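About Talto

Talto makes play boards and blocks for small children. If you were hoping for an app, we're sorry, and your phone is probably under the couch.

We started in a rented shed in Hollside with a bandsaw, a bar heater and a firm belief that toy making would be relaxing. The first board took 65 hours and rocked like a dinghy. We still have it. It props open the door to the spray room, and it's the hardest-working thing in the building.

These days there are 9 of us, in a shed with proper windows. We make one board in two sizes, and blocks in 123 combinations of shape and colour, a range that got away from us one winter. Every so often we sit down to trim it. Every so often somebody's toddler turns out to be devoted to the orange hexagon, and we put the kettle on instead.

The boards are wood, pale and honey-coloured bands side by side, and we leave the grain alone. Customers write in to ask why theirs doesn't match their sister's. It grew that way, and so did your sister.

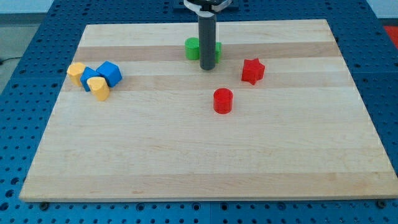 The blocks

Green cylinders are our best seller, year in, year out. They stand up when asked and roll under the fridge when not. The red star is the troublemaker. It's chunky enough for a two-year-old to get a fist around, it has five points, and we sand each of them by hand -- a job that goes to whoever was last in that morning.

Our smaller range, Bretora, is for kinders and playgroups that need things to survive being posted down a drainpipe. Galli is the storage bag. It's a bag. We spent far too long on the drawstring.

Visiting and repairs

The seconds shelf at Hollside is open to visitors until 3 pm most weekdays, and stays open later in November, when grandparents come through in numbers. Bring cash or a card, and bring back anything chewed. We'll re-sand and re-oil a Talto board of any age for $65, teeth marks left in on request.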